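**Clearing the table: speaker notes**
Bruscombe community hall, June 5, 2024. Slot is 21 min plus questions.

**Opening (no slide)**

Say hi, thank Hüsnü for the intro. Ask for a show of hands: who scrapes at the table, who scrapes at the sink? Wait for the laugh, there's always one couple who disagree!

Then straight in. I love this subject. I've spent years watching people carry dishes from one room to another and I still get excited when somebody does it well. Tonight is all about those few minutes between the last bite and the first plate in the water.

**Part 1 – Why the stack matters**

- Most of us stack in the order we reach for things. Cup on bowl, bowl on plate, another plate jammed on top if there's space.
- Tell the Cilgate story. Lunch club, 80 people, one hatch, and a line of trays going back to the door. We changed the stacking and left everything else alone. The line was gone before the custard came out (pause here, people like the custard).
- Flat things at the bottom, deep things on top. Sounds too simple to say out loud, but go look at your own counter tonight.
- Bowls of the same shape nest. Bowls of different shapes tilt, and a tilted bowl wants to slide the second you lift.

**Part 2 – Forks and spoons**

My favorite part, so watch the clock!

- Cutlery left under a bowl is the classic. The bowl rocks on it, and the handles poke out where a sleeve can catch them.
- Cutlery laid across the top is better for a short trip, worse for stairs.
- Best of all: one cup or jug for all the cutlery, handles up. Ankica Kadrić taught me this in her kitchen in April and I've done it at every meal I've been to since, including other people's.
- Demo with the blue tub. Get two people up. Let them race if the room is lively.

**Part 3 – Scraps**

- Scrape once, into one bowl, before anything gets stacked. Even a few small bits will stop a bowl from sitting flat.
- Pick the scrap bowl first and tell everyone which one it is. Families who do this stop arguing (mostly).
- Skip the bit on compost if we're past the halfway mark.

**Part 4 – What stays out**

- Sugar, salt, the jar that lives on the table. Push it to the back before you start and leave it there until the cloth is clear.
- Placemats come off last. They're quiet, they catch drips, and they show you where each person's pile begins and ends.
- Mention that cloth ones wrinkle, and that I really don't mind. Somebody will ask about ironing.

**Closing**

Give them the 4 words from the handout: scrape, sort, stack, carry. Say them twice, get the room to say them back.

Homework: clear one meal this week without going back for a second spoon. Write to me if you manage it, I read every note.

Last slide stays up during questions. Ask the room what they would move first, and take the back rows before the front – they never get a turn. 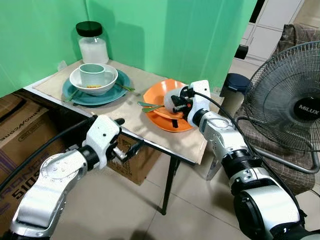

*Last slide: two place settings, teal and orange, with the jar at the back*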